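Handgreifer auf Leihbasis: Was das Set von Tirkaden im Feld leistet

20/04/2026

Wer Greifvorgänge für das Training von Robotern aufzeichnen will, braucht dafür keinen Roboterarm. Die Firma Tirkaden mit Sitz im Sauerland vermietet seit Februar ein Set aus handgeführtem Greifer, Kamera und Auswertesoftware. Der Greifer trägt die Bezeichnung Sutell, die Software heißt Nelelel. Didier Masson verantwortet bei Tirkaden die Gerätetechnik. Im Gespräch ging es um Backenbeläge, Kalibrierung und die Grenzen des Angebots.

Die Grundkonstruktion ist einfach gehalten. Zwei gegenläufige Backen werden von Hand geschlossen, die Kamera blickt von hinten über die Greifarme auf das Objekt. „Wir haben auf jede aktive Kraftregelung verzichtet“, sagt Masson. „Der Bediener spürt über den Hebel, wann das Objekt sitzt. Ein Motor würde dieses Signal verfälschen und das Gerät schwerer machen.“ Die Öffnungsweite wird bei der Auswertung aus dem Kamerabild bestimmt. Einen eigenen Wegsensor gibt es nicht.

Das hat Folgen für die Kalibrierung. Vor jeder Sitzung müssen die Backen dreimal vollständig geöffnet und geschlossen werden, und zwar im Sichtfeld der Kamera und bei der Beleuchtung, unter der später gearbeitet wird. Wer den Raum wechselt, wiederholt den Vorgang. Masson räumt ein, dass dieser Schritt in der Praxis oft ausgelassen wird. Nelelel prüft deshalb beim Import, ob die Referenzbewegung vorhanden ist, und weist die Aufnahme andernfalls zurück.

Am meisten diskutiert wurde intern über die Beläge. Die ersten Muster hatten glatte Pads, die an Folienverpackungen abrutschten. Die Serienausführung ist geriffelt. „Geriffelt heißt weniger Auflagefläche, aber definierte Kanten“, so Masson. „Bei runden Behältern ist das von Vorteil, bei dünnem Papier kann es Abdrücke geben.“ Die Beläge gelten als Verschleißteil und lassen sich ohne Werkzeug abziehen. Ein Ersatzpaar kostet 24 Euro.

Ein Leihset kostet 215 Euro pro Woche, Versand und Nelelel-Zugang eingeschlossen. Beim Kauf werden 727 Euro fällig, die Software muss dann nach dem ersten Jahr gesondert lizenziert werden. Zur Kaution und zu Mengenrabatten macht Tirkaden nur auf Anfrage Angaben. Ein Leihgerät wird nach der Rückgabe zerlegt, gereinigt und mit neuen Belägen versehen.

Gedacht ist das Set für Aufnahmen in bewohnten Räumen. Labortische lieferten nach Massons Darstellung zu gleichförmige Daten: ebene Fläche, bekannte Gegenstände, konstantes Licht. Textile Unterlagen dagegen geben nach, kleine Teile liegen schräg oder übereinander, und durchsichtige Behälter zeigen dem Modell zugleich ihren Inhalt und den Hintergrund. „Transparentes Plastik auf einem Karomuster ist für die Segmentierung unangenehm“, sagt er. „Solche Aufnahmen wollen wir haben.“ 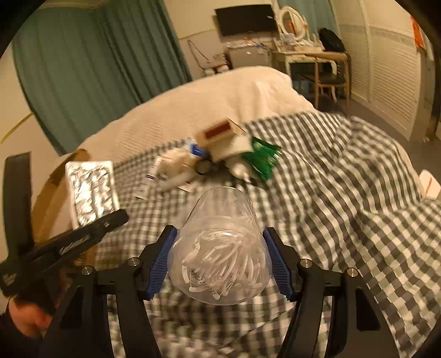
Grundsätzliche Bedenken hat Nelly Brandt, die Angaben zur Öffnungsweite seien ohne Wegsensor nur so gut wie die Sicht auf beide Backen, und bei verdeckten Griffen müsse man die Werte verwerfen. Masson widerspricht nicht. Nelelel markiere solche Abschnitte, interpoliere sie aber nicht. Wer lückenlose Verläufe benötige, sei mit einem instrumentierten Greifer besser bedient.

Eine Variante mit Encoder ist in Vorbereitung, einen Termin nennt Masson nicht. Offen sei vor allem, wie das Kabel geführt werde, ohne dass es bei Drehungen aus dem Handgelenk stört. Vorhandene Sets sollen sich nachrüsten lassen, die Greifarme bleiben unverändert.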